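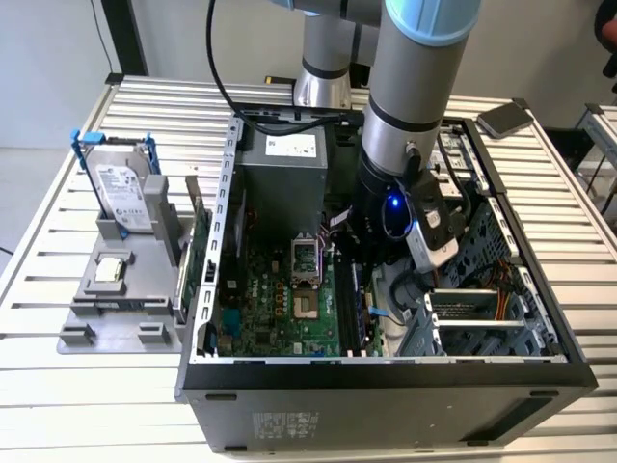 August, workshop notebook, bench 2

Started on the Dell tower at 9:40. It's one of the lot that came over from the Vivia office, asset tag 2185 in our book. The request on the ticket is short: no display, fans spin, please see if it can be saved. Isla Ritchie wants it back for the front desk if it can be done without buying a board.

Case on its side, side panel off. Panel screws are in the tin with the green lid. The panel itself is under the bench leaning against the wall, please don't stack anything on it.

Checked first, before taking anything out:
Power supply tested with the plug tester on the main connector. All rails fine. Noted in the book.
Memory reseated. Tried with a known good module from the drawer. No change.
Front panel button is OK.
Coin cell read low, so I put in a new one. No change, but it needed doing.

That left the board or the processor, so cooler off, then the processor. The old paste had gone hard and the cooler did not want to let go. I ran out of patience with twisting it and used the heat gun on low for a minute, then it came away clean. Processor is in the recess of the gray plastic tray, on the bench to the left of the case. I wiped it with alcohol and looked at it under the lamp - nothing wrong with it that I can find.

Retention bracket is up and the socket is open. Please leave it like that and keep everything away from the contacts. No cloths, no compressed air, no fingers. I went over the contacts with the loupe from the left side and from the top. There is one spot near a corner where the light comes back differently from the rest. Could be a bent contact, could be a bit of old paste. I want Beathag to look at it before anybody touches it. Her eyes are better than mine and so is her loupe.

Wiring. The drive cage side is a mess of yellow, red and orange and I have not tried to tidy it. The blue SATA cable is lying over the board next to the memory. It can stay there for now but it has to be moved before the cooler goes back on, or it will end up against the fan. Last time I put one of these together I forgot and had the whole thing out again.

Socket cover: we are out of the plastic caps. I asked Tornuso whether they have any and they said they would look. If not, order with the next parts list. We should have a bag of them here anyway.

11:15. Tea, then tried the processor in the test board from the cupboard (the one with Ekpo written on the box). It posts. So the processor is good and the problem is on the Dell board, either that contact or something further along. Processor back in its recess in the tray.

Board number for the spares search is 3401 in our parts list. I thought we had one on the top rack but the box there has a different socket. Somebody has put it back under the wrong label and I have corrected the label.

To do:
Beathag Tosh to check the socket, corner farthest from the hinge.
If it's paste, clean it, refit the processor, new paste, try again.
If it's a bent contact, she decides whether it's worth straightening. I'd give it 7 minutes and no more.
If neither, pull the board and keep the power supply, memory and case for spares.
Tell Isla either way before the afternoon run.

The alcohol bottle is nearly empty, 200 ml one. Added to the list. The good tweezers are back in the roll where they belong, second pocket.

12:05. Stopped there. Case left open on the slats, wall plug out.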